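Tretia project, workshop notebook
August 28, 2024
Bench: Tiburcio, Kartini, me (Tarmo). Yesenia in for the afternoon.

Carried on with the coaster task. Spent the first hour on the hand-held gripper and got nothing recorded. The left finger was still sticking when it opened past halfway. Took the pad off, cleaned the slide, put it back with the shorter screws. Better. The longer ones were touching the inside of the housing, so please don't put them back in. They are in the lid of the Broten box if anyone needs them for something else.

Charged both batteries overnight and one was flat again this morning. Marked it with tape.

Recording. We agreed last week that a run starts with the coasters lying on the white sheet and ends when the person lets go. Tiburcio had been stopping his runs earlier, as soon as the coaster was where it should be, so his and Kartini's don't match at the end. Went through them at lunch and trimmed Kartini's to suit. From now on stop after the hands have left, and say "end" out loud.

Got 25 runs this session. Threw out 4: two where the gripper never closed properly, one where the phone was ringing and Kartini went to answer it, one where the clock on the laptop had jumped and the finger readings no longer lined up with the video. That last fault is still not explained. Jhair thinks it is the laptop going to sleep. I have turned sleep off and will see.

Gloves. Black knit ones for everybody now. Bare hands came out very bright against the sheet with the lamp on, and Yesenia wants the hands to look much the same whoever is working. They shed fluff, which gets on the pads. Wipe the pads between people. They are also slippery on the plastic, and Kartini says it takes her longer to pick up a coaster by its edge than it did without them. The toothed edge does help a bit.

The green plastic piece is awkward. It fills so much of the view when the tool comes in low that the coaster behind it gets partly covered, and the labelling script then loses the coaster for a few frames. Tried raising the wrist and coming in from the left. Fewer lost frames but an uncomfortable way to hold the tool for long. Tiburcio suggests moving the camera bracket forward by 11 mm. Worth trying before we change how people hold it. Jhair can print a new bracket if he gets the drawing by tomorrow.

Lamp: set to 700 on the dial, left side only. Leave it there. The sheet has a crease that comes up as a soft grey band in some runs. Could iron it, or leave it in for variety. Yesenia says leave it, the Brondcombe tables won't be clean either.

Labels. Tapia (the script, newest copy is on the shared drive) keeps calling the brown coaster two different things depending on which way up it is. I have merged the names by hand for this session only. Needs a proper fix.

To do:
Bracket drawing to Jhair (Tiburcio)
New battery
Second pair of gloves in a smaller size
Re-run the June set with the new trimming and compare
Ask Yesenia how much bench time we get at Brondcombe 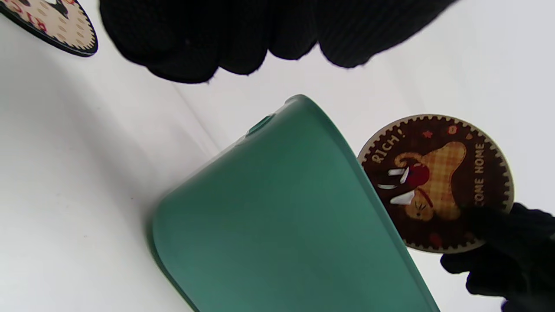
Still: gripper camera, Tretia student project

Brown "RICH!" coaster held by the rim against the green piece, with the other glove above. The name fix in Tapia should be tested on this coaster first. The beige one in the top corner wants its own label too, even when only a bit of it is in view.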